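Cillora: choosing the next thing to pick up from a messy floor

README for the October release

Cillora is our attempt to get a two-armed mobile robot to decide what to tidy first. Picking up one object is fairly well covered by other people's work (and we borrow from it happily!). We wanted to know whether the order matters, and it does, far more than we expected when Ya-wen Tsang first scribbled the idea on the back of a parking receipt.

What we did

The robot looks at the room from its head camera, proposes things it might reach, and gives each one a score. The score has two parts: how likely the grasp is to work, and how much floor the pick would open up for the next drive. The second part is the new bit. We call it the clearance term, and it's learned from 200 recorded tidying runs in lived-in homes, all driven by hand by Jui-lin Wu and Umut Kocabaş.

What we found

With the clearance term on, the robot stopped boxing itself in. It would go for a bottle in the middle of its path before an easier item by the wall, and then the easier item was easier still. We tested in 11 rooms the model had never seen, and it finished more of the job in all but 2 of them. Those 2 were both very narrow hallways, where there's hardly any choice of order to make.

Leanne Lambert's favourite result is that it still helps when the grasp scores are poor. We didn't train for that at all, and we're keen to dig into why.

Known trouble spots

- Glossy tile. Ceiling lights show up as bright circles on the floor, and the early model kept proposing to pick them up.

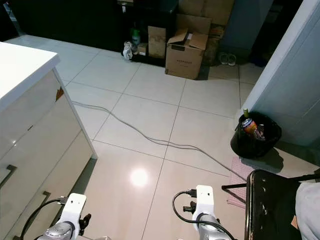
- Cables. A long grey cord on a pale floor gets a sensible outline only part of the time. Mask it by hand if you're adding your own rooms.
- Soft things. Crumpled cloth gets a clearance score that's too low, as the model guesses it will flatten.

Using the data

Start with the small split, which loads on an ordinary laptop. Colour is stored uncorrected. Please send labelling errors to Lok-yiu Tai, who'll be delighted to get them.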